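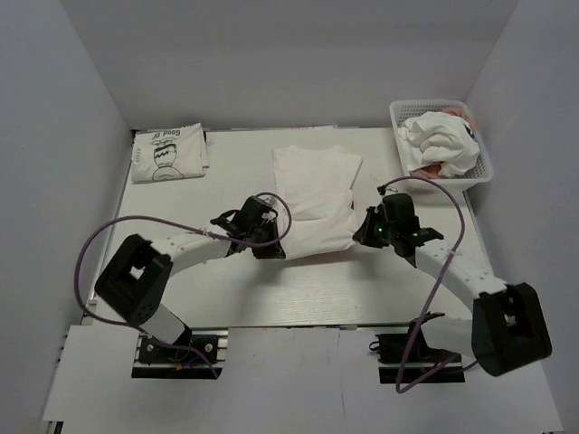 White top laid out on the table

Is Grolent whitening powder worth the money?

My white shirts go dull after one summer. A store in Marsden sells Grolent and the tub says it "restores original white" on cotton and blends. It costs twice what plain washing soda does. Has anyone used it for more than one load? The reviews all sound the same to me.

posted by bristen_laundry

tubside82
I doubt it. "Restores" is a word with no test behind it. Most dull whites are detergent that never rinsed out plus hard water. Before buying anything, run one load with half your usual soap and an extra rinse. If the shirts look better, you have your answer for free. If they don't, soak one shirt in oxygen bleach overnight and hang it next to one you left alone, in daylight. Check the care label first, and keep chlorine bleach off anything with spandex, it can go yellow.

Wurkomer fan
works great for me!! 700 gram tub lasts forever

oldsoap
Lasts forever at what dose? The scoop in mine held 82 grams, so that's eight loads and a bit. I went back to washing soda in October and can't tell the difference.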